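How a Foil-Lined Bag Slows Down Heat

A foil-lined bag is a bag with a shiny metallic layer on the inside. Shops and families use bags of this type to carry food that should stay cold or warm for a while. The bag does not make cold or heat. It slows the movement of heat through its walls.

Heat always moves from a warmer place to a cooler one. On a warm day, heat moves from the air toward a cold carton of milk. It travels in three ways.

Conduction is heat moving through things that touch. Convection is heat carried by moving air or liquid. Radiation is heat that travels as invisible waves, the kind you feel from a sunny window.

The shiny lining works mainly on radiation. A shiny surface reflects a large part of the heat waves that reach it. A dull, dark surface absorbs more of them.

Many insulated bags also have a padded layer. The padding holds small pockets of air. Air that cannot move around is a poor conductor, so heat passes through it slowly. Bubble sheet works in the same way.

The opening is the weak point. While a bag stands open, air can move in and out freely.

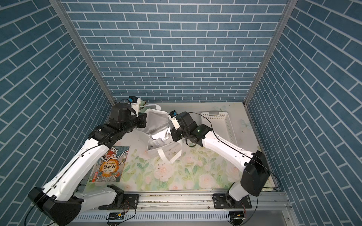
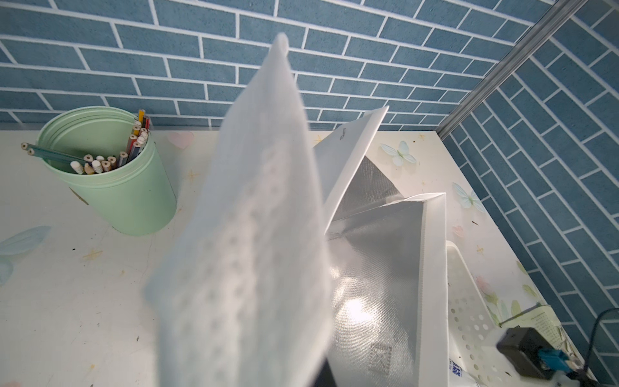
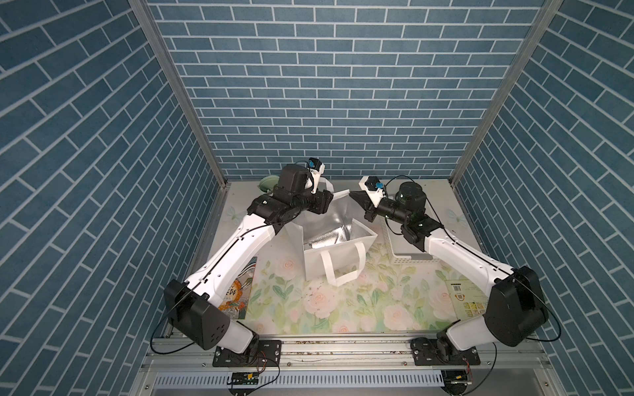
An open bag with a silver lining.

Rhydian Mathias: My class put 800 grams of ice in a bag like this and left the top open. It melted nearly as fast as the ice on the plate. We closed the top the second time and there was plenty left after 20 minutes.

Closing the top is the first rule of packing. The others are short.

Put cold things next to each other. Keep hot food in a separate bag. Fill empty space with a folded towel, so that less air can move around. Open the bag only when you need something.

Test it yourself

You need a foil-lined bag, a plate and two ice cubes of the same size. Put one cube in a small cup inside the bag and fold the top shut. Put the other in a matching cup on the plate. Check both every 5 minutes and write down what you see. Keep the bag and the plate out of the sun.

Words to know

Insulator: a material that heat passes through slowly.
Reflect: to send back.
Absorb: to take in.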